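Four cups and a yellow packet

We have lived in the Plurkham flat for 2 years now and the living room still gets rearranged every few months. This time it was the tea things. I said in the last post that I would write up how we do tea when people come round, so I'll put it down while I remember it.

There are four of us most afternoons in December. Tea goes on at four, after the heating has been on for an hour, and it is always milk tea. I make it in a pan on the hob, the way my mother did: water first, then the leaves and a bit of ginger, then milk, and I let it come up twice before I turn it down. I used to do it in a pot with the milk added at the table. That was fine but it went cold by the second cup, and nobody liked the skin on top.

The cups are small. I bought them at Clorari when the branch by the station was closing, and they were £89 for the full set with the saucers, reduced. I thought that was a lot of money for cups and I still think so. The saucers live in a box on top of the wardrobe. We hardly ever get them out. They take up room on the tray and then there are twice as many things to wash.

A small cup holds 100 ml if you fill it to a sensible level, a finger's width under the rim. I measured it one evening with the kitchen jug because I was tired of guessing how much milk to put in the pan. Four cups, 400 ml, plus a bit for what boils off. If people want more I make another pan. Tea that has been sitting goes bitter, and warming it up makes it worse.

The tray is white with a pale gold pattern on it, quite lacy. It takes four cups in a square with space left at one side for a packet of biscuits. I put the packet straight on the tray. I know some people like a plate for biscuits and I have nothing against it, but a plate is one more thing, and in our house the packet is finished before it would have been worth dirtying one.

I set the cups close together in the middle. Spread out to the corners they slide about when you walk, and there is a step down from our kitchen which has caught out everyone who has ever carried anything through it. Once the tray is on the coffee table I steady the cups before I let anyone near it. 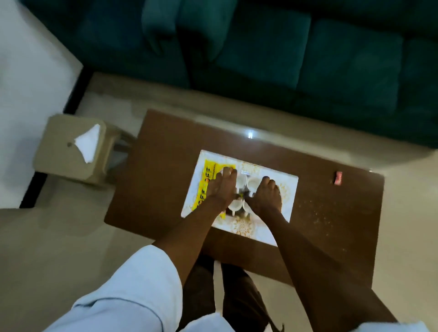

Hafiz Rondonuwu told me I was wasting my time with a tray at all, and that he carries two cups in each hand and has never dropped one. I have been to his house. The hall carpet there tells a different story, and I said so, and he changed the subject to biscuits.

The coffee table is the dark brown one we brought from the old place. It's a good table but it marks. Anything hot leaves a pale ring if you put it down bare, and the surface has a bit of a shine to it so you see every ring when the lamp is on. I have tried coasters. They wander off and turn up under the sofa cushions. The tray does the same job and is too big to lose.

If a ring does appear, I rub it with a dry cloth first, then with a very small amount of furniture polish on the same cloth, going with the length of the table. That gets most of them. There is one near the window end which has been there since we moved in and I've stopped trying with it.

Now the side table. This is the new part. It's more of a stool than a table, a beige one with rounded corners, and I got it for the corner because there was nowhere to put things down on that side of the room. I had my eye on a Jidberg one with a drawer but it was a hand too wide for the space, so I went with something plainer. It weighs very little and I can shift it with one foot when I mop.

All four cups fit on it if they are pushed up together. A tray wouldn't, or not ours, so the cups go on by themselves with a folded napkin. I use paper napkins from a big pack, 334 in it, a strange number, but that is what it says on the label. One napkin is enough for the little table. I fold it in half and then in half again and it goes on the front, where a hand can find it.

Moving the cups over is easiest two at a time, with the handles turned outwards where there's room for them. Some of them have a faint pattern on the side, which I would like to have facing the room, but with four on such a small top you take them how they come.

The floor in there is tiled, which worries me more than the table. A cup that goes over on carpet will often survive. On tile I wouldn't bet on it. So I keep everything away from the edge and I move my feet slowly in that corner.

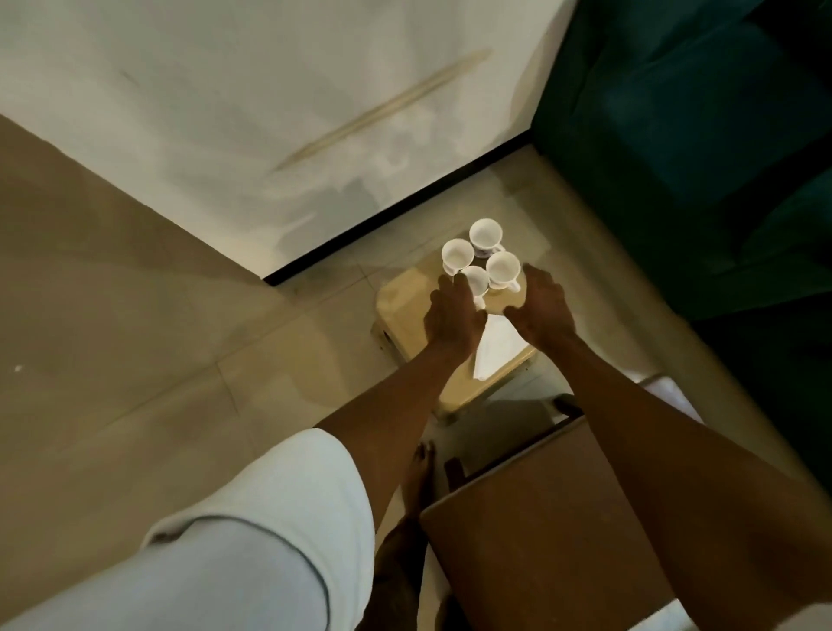 Surely you want something with a lip round it, Hakim Krishnan wrote to me after I mentioned the stool in an email, and he may be right. He has a round one with a raised edge and says it has saved him more than once. I looked at a few like that. They were either too tall for the sofa or they cost more than the cups did, and I'm not spending that on a lip.

Washing up is quick. I rinse the cups straight away because milk tea dries on in a line and then you have to scrub. Warm water, a soft sponge, upside down on a tea towel. I don't put them in the machine. The handles are thin and I don't trust the rack. The tray gets a wipe, and I go over the back of it too, as crumbs get under there and scratch the coffee table.

Next I want to sort out the shelf above the kettle, where the tea tins are in no order at all. Two of them are empty and I keep putting them back.

3 comments

Pangaribuan
We do the milk first and then the leaves. Takes longer but it's creamier. Have you tried cardamom with the ginger?

Hafiz Rondonuwu
The hall carpet was like that when we moved in.

Hakim Krishnan
For the ring by the window, try leaving a bit of petroleum jelly on it overnight and wiping it off in the morning. Worked on our sideboard, mostly.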